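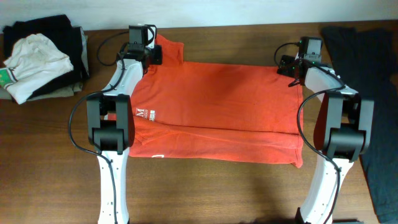 I have been going to watch Parkton play since I was small enough to need lifting over the turnstile, and in all that time I don't think I've seen the club handle its young players as badly as it did this past season. I love this team (my family will tell you I love it a little too much), so please take this as the grumbling of a friend. We sell an awful lot of hope on the back of those kids. A bright orange-red T-shirt with a little white logo, lying half folded on a table, is all it takes to make a ten-year-old want to be out there on the field, and the club knows it perfectly well when it puts teenagers on the season ticket flyer. Then the season starts and the same teenagers sit on the bench until the last few minutes of games that are already lost.

Take the home game against Nedaven in December. There were 1,594 of us there, in sleet, and we were three goals down by halftime. If ever there was an evening to let the youngsters run around and make their mistakes, that was it — and on came two loan players who were gone again a month later. I drove home in a very poor mood. 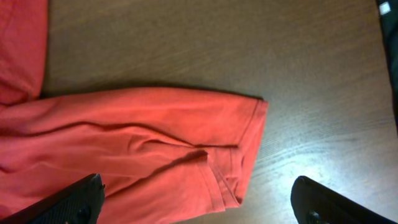

So how many minutes did the academy players get in the league? All together they got 728, spread over 14 games, and a good share of those came in the last two weeks, when there was nothing left to play for.

I know the argument on the other side, and I have some sympathy for it. A manager who loses with kids gets called naive, and a manager who loses with veterans gets another month. But Ruvport finished above us with a back line that could barely rent a car, and their fans had a lovely time of it. I'd trade a couple of places in the table for that any day, and so would most of the people who sit near me.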